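Bedroom Track, Week Six: Fold Quality and Other Complaints

The student manipulation club has moved on from blocks and cups. Our entry for the spring competition is in the household track, and the household track means cloth. I am writing down where the project stands in April, mostly so that the next person to take over the data scripts does not have to ask me the same things twice.

The task, as the rules state it: take a bed with bedding and clothes on it, and leave it in a state that a judge would call tidy. The policy gets 400 seconds. Points are given for each item folded or placed, and taken off for anything that ends up on the floor. There is no bonus for speed, so we ignore speed.

Our plan is to train from human demonstrations made with hand-held grippers. The model is called Stakura, after a working name that stuck. The logging and sync code is a separate repository called Zerska. Please keep them separate. Last year they shared a config file and we lost a weekend to it.

Where the data stands

We have 598 episodes after filtering. An episode is one continuous attempt at one item or one small group of items. Máté Szabó wrote the filter, which drops anything with a gap in the pose track or a timestamp mismatch between the left and right devices. It does not drop ugly folds. We argued over that and he won – a policy that has only seen clean folds has no idea what to do after a bad one.

Blankets and clothing are handled in the same sessions, on the same bed. Thick fleece is the easy case. It compresses, the fingers close on a fold, and the grasp holds at almost any angle. Thin shirts are harder, and the fingers tend to pick up the sheet along with them.

Grey fleece in the fingers first, then an open gripper during a fast move over the clothes.
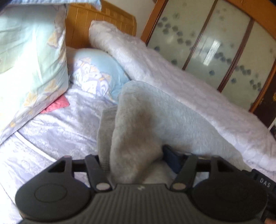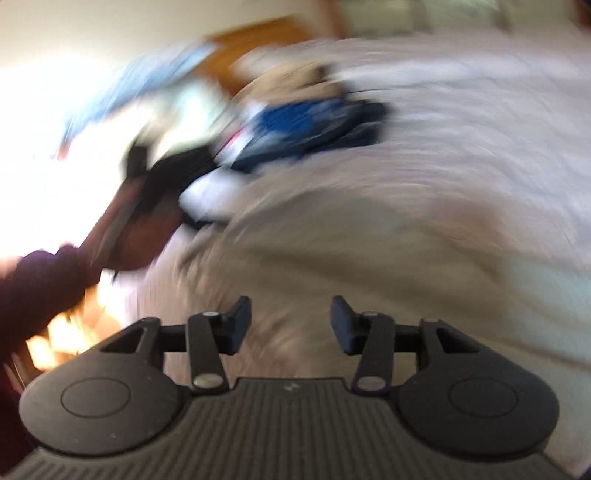
Motion blur and what to do with it

Fast wrist rotation is the main source of bad frames. The tracker usually survives it. The image encoder does not, or at least its features drift enough that the predicted action jumps on playback. I tried three things:

1. Removing blurred frames. This leaves holes in the action sequence and made the results worse.
2. Adding synthetic blur during training. A small gain, mostly on blankets.
3. Asking people to turn their wrists more slowly. The largest gain, and the cheapest.

Option 3 has a cost in episode length. A shirt fold that fit in one action window now takes 2, so the window setting in Stakura had to change. If you pull the main branch and your old checkpoints refuse to load, that is the reason.

Gripper width

The width signal is noisier than I would like when the fingers are nearly closed. On fleece this matters little. On a single layer of cotton, the difference between holding and not holding is close to the noise level. Vũ, our label tool, now lets you mark the grasp by hand, and the marks override the width reading. It is slow work. I have done the shirts and none of the pillowcases.

Still open

The evaluation bed at Skolten has a plain cover, and ours has patterned bedding. I do not know yet how much the model leans on the pattern to find pillow edges. Máté wants to record a new batch on plain sheets before we change anything in the network. I would prefer to run the current checkpoint on a plain bed first and look at the failures.

The left device also needs recalibrating before the next session. The checkerboard is in the drawer under the printer.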